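Kevel Coffee has started printing a score on every bag. The one we bought at the Trekgate shop in September says 83 out of 100, in type larger than the name of the roast. We asked who did the scoring and were told it was done in house, which is a bit like grading your own homework.
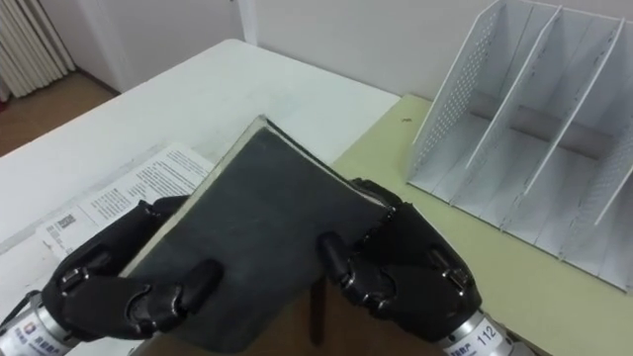 One reader wrote back after our last issue to say that a number is still better than "notes of apricot and cedar," and that at least you can compare two bags from the same shelf. Fair enough, up to a point. You can compare two Kevel bags. Put one next to a bag from Stitik, which uses its own scale, and the numbers don't tell you a thing.
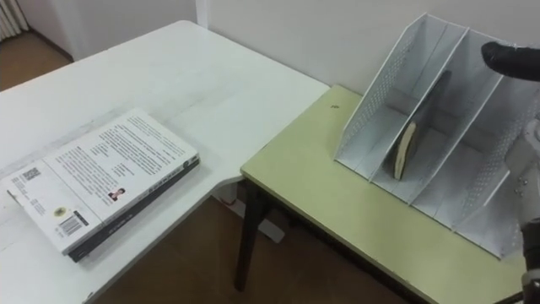 Book on the white table

Then there's the size. The "tasting bag" holds 107 grams and sells for nearly half the price of a full pound. We got six cups out of it, and the last one was weak. The Bouzid blend was the best of the lot - nutty, low acid, fine with milk - and it had the lowest score.

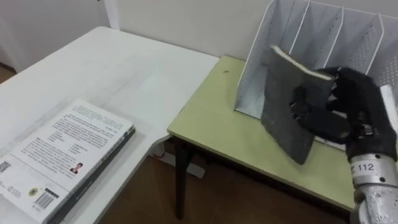 By the file organizer, green table

Kevel says 2832 customers have signed up for its monthly box since the scores came in. Maybe so. We'd like to know how many stay past the second box, and whether any bag ever gets a score low enough to be pulled.

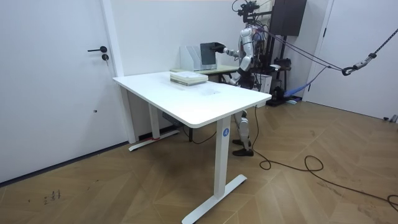 Until then, look for the roast date, which on our bag was in tiny print under the fold. Ask for a sample cup before you buy. The Trekgate counter will pour one if it isn't busy, usually before 10 a.m.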